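Supplier interview: Essam Berrada on immersion heaters and process heating
May 17, 2020

Essam Berrada joined Nundau as a workshop fitter and now manages its industrial heating division, which supplies immersion heaters, cartridge heaters and band heaters to food, plating and plastics firms. He spoke to the trade bulletin by telephone.

Asked which enquiries reach his desk most often, Mr Berrada named replacement elements for plating tanks. "Customers send us the wattage and the voltage and nothing else," he said. "We then have to ask what liquid is in the tank. A sheath that lasts for years in clean water may fail within 13 days in the wrong acid."

The division lists 663 standard heaters in its catalogue. Mr Berrada said that the Flillow range, a screw-in immersion heater for oil and water, accounts for most of the repeat orders, and that the largest model is rated at 2,000 watts. Special lengths are made to drawing at the Bouazza works. 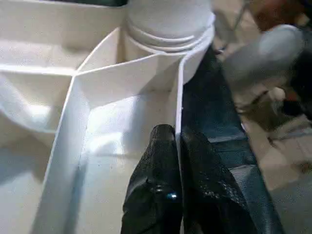
White compartment organiser with a threaded container.

On the matter of early failures, he was direct. "When a heater comes back to us, we cut it open. Scale on the sheath is the usual finding. The element could not pass its heat to the water and it burned out. Our guarantee covers faulty manufacture and does not cover scale, and we state this on every quotation."

He advised buyers to check the liquid level before switching on, and to fit a separate cut-out where a tank is left unattended. The Fluta thermostat, which the company sells for this purpose, may be added to existing tanks by a qualified electrician.

Delivery times have lengthened this spring. Mr Berrada said that standard items leave the stores within five working days, while made-to-order heaters are being quoted individually. "We would sooner give a late date and keep to it," he said.

A revised price list will be issued in June. Orders placed before then will be honoured at the present rates, including those for spare terminals, gaskets and connection boxes.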